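Soft Toy Care and Storage: Frequently Asked Questions

Last reviewed 13 January 2024

These answers apply to soft toys accepted, cleaned and stored at the Turnthorpe toy library. Borrowers may follow the same steps at home. Wood, plastic and battery toys are covered on a separate page.

Which toys can be machine washed?

Check the sewn-in label first. If the label permits machine washing, place the toy in a zipped mesh bag and run a cold, gentle cycle with a mild liquid detergent. Wash no more than 2 large toys per load. If the label is missing or cannot be read, treat the toy as surface wash only.

Toys with a sound box, a rigid frame, glued parts or bean filling are not machine washed at any setting.

How do I surface wash a plush toy?

Mix a small amount of mild detergent in cool water and whip it until it foams. Apply the foam only, using a soft cloth or a soft toothbrush, and work in the direction of the pile. Wipe off with a second cloth dampened in plain water. Repeat the wipe until no foam is left in the fabric. The filling should stay dry throughout.

Can a toy go in the tumble dryer?

No. Dryer heat can mat velvety pile and distort synthetic filling, and neither fault can be fully corrected. Press the toy between towels, reshape it by hand, and lay it flat on a rack with air moving on all sides. Turn it every 4 hours. A large toy may feel dry outside while the core is still damp — squeeze it hard at the thickest point before putting it away.

Do deep colors run?

Saturated pinks and reds are the most frequent problem. Test before any wet cleaning: press a damp white cloth against a hidden area, such as the underside, and hold it there for one minute. If color transfers, use a barely damp cloth and no detergent. Do not wash or dry a strongly colored toy against a white one, even if both have passed the test.
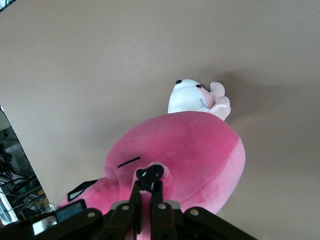 Turnthorpe Toy Library — Soft Toy Repair and Care Team

Large pink plush with a velvety finish and pale plush with small bead eyes are checked under different headings. Velvety fabric is checked for crushed pile and color transfer. Bead eyes are checked for attachment, as described in the next answer.

How are eyes and noses checked?

Bead eyes are pulled firmly by hand in several directions. Any movement at the base, or any visible thread, means the toy is held back for repair. Embroidered features, such as a stitched eye line, are checked for loose ends and snags. Noses and patches made of fabric are checked along the full edge, and a lifted edge is sewn down with matching thread. Glue is not used for any repair.

A toy with bead or button eyes is not lent to households with a child under three. This applies even when the eyes pass the pull check.

What thread and stitch should I use for a split seam?

Use polyester thread, doubled, and a ladder stitch. Start and finish well beyond the split, in sound fabric. Bury the knot inside the seam allowance. On pale plush, gray thread is less noticeable than bright white once the pile is brushed over it.

How should plush toys be stored?

Store them dry, in a breathable cotton bag or a lidded box with vent holes. Vacuum bags are not recommended for long periods, as the filling may not recover its shape. Heavy toys go at the bottom. Small projecting parts such as hands, fins and ears should be positioned so that nothing rests on them. Keep boxes out of direct sun, which fades pink fabric faster than most other colors.

Library boxes are labeled by shelf code. Soft toys are on the Jirard shelving, up to box 41.

How do I restore flattened pile?

Hold the toy in the steam from a kettle, at arm's length, for a few seconds. Let the surface cool, then brush with a soft baby brush. Keep steam away from bead eyes and from printed details. Badly matted areas may need the treatment repeated on another day.

Do you accept donated soft toys?

Yes, if they are clean, complete and free of smoke odor. Each donor may bring up to 4 items per visit. Donations are not accepted in September, when the full stock is inspected.

Who do I contact about a damaged toy?

Leave it at the desk with a note stating the fault, and do not attempt a repair on a borrowed item. Questions about repairs go to Steinar Vestergaard, Soft Toy Repair and Care Team. Fees are not charged for normal wear.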